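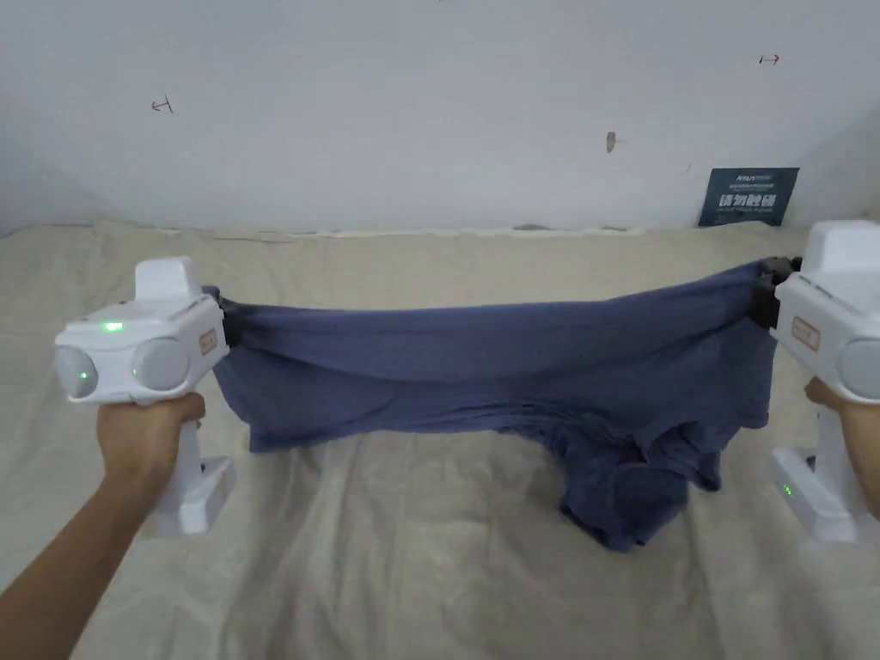

Folding knitted garments by hand: speaker notes
Wednesday session, second slot after the break. Speaker: Deepak Sengar. Questions to be held to the end, apart from anything on terms.

Slide 1 - Terms
Start with the words, as the room will be mixed. "Top line" is the edge held between the two hands. "Drop" is everything hanging beneath it. "Lay" is the movement that puts the garment on the surface. Laundry staff at Preneck say "shake" for the whole sequence. Mention this once and move on.

Slide 2 - Why the first hold matters
A T-shirt out of a basket has no obvious top. The folder picks two points and pulls until the fabric between them is straight. If those points are both shoulders, the rest is simple. If one is a shoulder and the other a hem corner, the drop bunches to one side and the lay goes down twisted.
Hold long enough to read the drop. Look for a seam, a sleeve or a hem. Regrip if none of them can be found.

Slide 3 - Tension
Too little: the top line sags and the shoulders come down closer together than they should.
Too much: jersey stretches along the line and springs back once released, leaving ripples across the chest.
A slight sag in the middle is acceptable. Vikas Bajpai's notes from the Arroyo trial put this in terms of sag against shoulder width. I do not intend to show the table, but have it ready for questions.

Slide 4 - The trial
Garments folded: 706. All short-sleeved, adult sizes, mixed colours.
Laid flat at the first attempt: 229.
Regripped once or more before the lay: the remainder, 477.
Folders taking part: 22. State plainly that they were not matched for experience, and that Shivam Bisht folded far more than his share.
Pause here. Someone will ask about children's sizes. We have no data on these.

Slide 5 - The surface
A bare table lets the garment slide as the far edge is drawn back. A cloth cover gives some grip, but its own creases can print through to a thin shirt, and a loose cover travels with the garment.
Drotden used a padded cover pulled tight and clipped underneath. Zolwood used a loose cotton sheet, smoothed between batches. Folders preferred the sheet. Finished piles were neater on the padded cover.
Colour: a pale cover under a dark garment makes the outline easier to judge. White shirts on a cream cover were the slowest combination.

Slide 6 - The lay
Hem touches first, nearest the folder or furthest away depending on habit. Both work. Lower the top line level, then draw it out until the body lies flat. Release both hands together - releasing one first turns the shoulder under.
Smooth from the centre to the sides, sleeves last.
Demonstrate twice, once at working speed and once slowly. Use the grey shirt. The striped one is for slide 7.

Slide 7 - Faults
Twisted body: side seam runs across the front. Lift and start again.
Trapped sleeve: found by touch, a ridge under the chest. Pull it out from the cuff.
Uneven hem: usually a fault in the garment. Fold to the shoulders and ignore the hem.

Slide 8 - Stacking
Finished width is set by a board, 22 cm across. Barry Greenwood will object that this is narrow for the larger sizes. He is right, and the wider board is in the handout.

Handouts are on the chair by the door, 78 copies. Hand over to Narendra Sengar for sheets and towels.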